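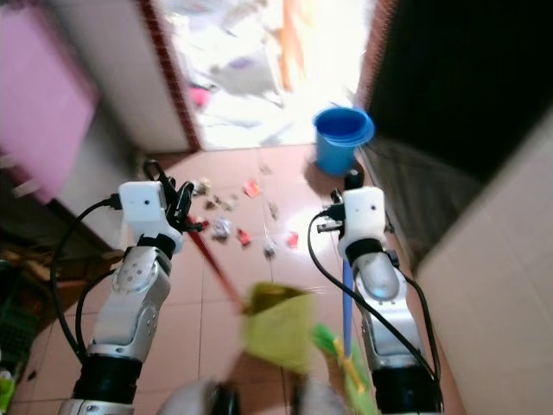 Dustpan on its red stick, tiled corridor.

Section 4. Setting up the Fadano hymn display for school Mass and assembly

Read the whole section once before Thursday practice. Takes longer the first time.

Before you start
Display box, remote, power lead, the long video cable (the short one won't reach the projector). Laptop only needed if you're adding hymns.

1. Box goes on the side table, vents facing out. Lead into the wall socket, no extension reels.

2. Video cable from OUT 1 on the box to the projector. OUT 2 is for the Jolell screen in the chapel, leave it alone.

3. Hold the power button till the light goes green. Wait for the menu. Don't press again – it reads a second press as shut down.

4. Pick SCHOOL, then the service. Mass, assembly, or class prayer. Class prayer has no hymn numbers, words only.

5. Key in the hymn number and press ADD. The library has 1252 in it, so numbers can have up to four digits. Wrong one? Press BACK once. Twice clears the hole list.

Note: the responses are not hymns. They're under PARTS, and you add them in the order Father wants them.

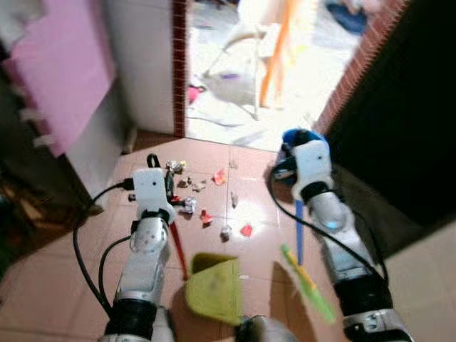 6. Text size. Set to 74 for the hall, that reads fine from the back benches with the infants sat in front. Longer verses split over two slides by themselves.

7. Run through with the remote, every slide. Have a reader stand at the lectern and check they can see the words without turning round.

CAUTION: Do not unplug while SAVING shows. The list is lost and you start again from step 4.

Adding your own words
Type them on the laptop, plain text, no pictures. Limit is 750 characters per slide. Save to the Neves stick and plug it in the front. New items turn up under OURS – give it a minute.

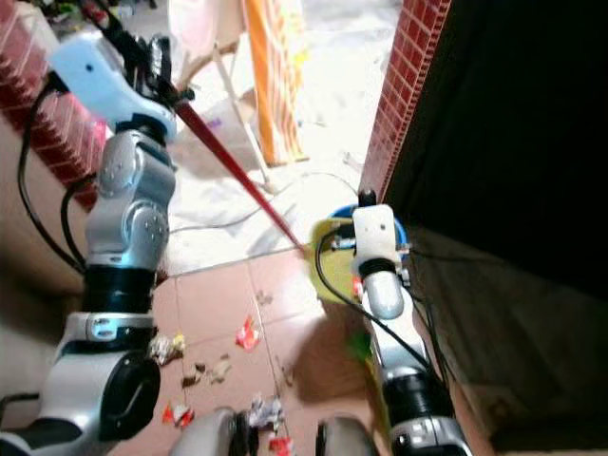

Yellow-green dustpan with a blue rim.

8. After the service, END, then yes. Light goes red, then off. Now you can unplug.

9. Coil the cable loosly. Remote back in the tin.

Won't start, or "No list": see Section 5. Still stuck, ask Filipa Ramalho in the office. For hymn choices and the November remembrance list, Albertina Lobo. Spare remotes come from Ferkness, order through the office only.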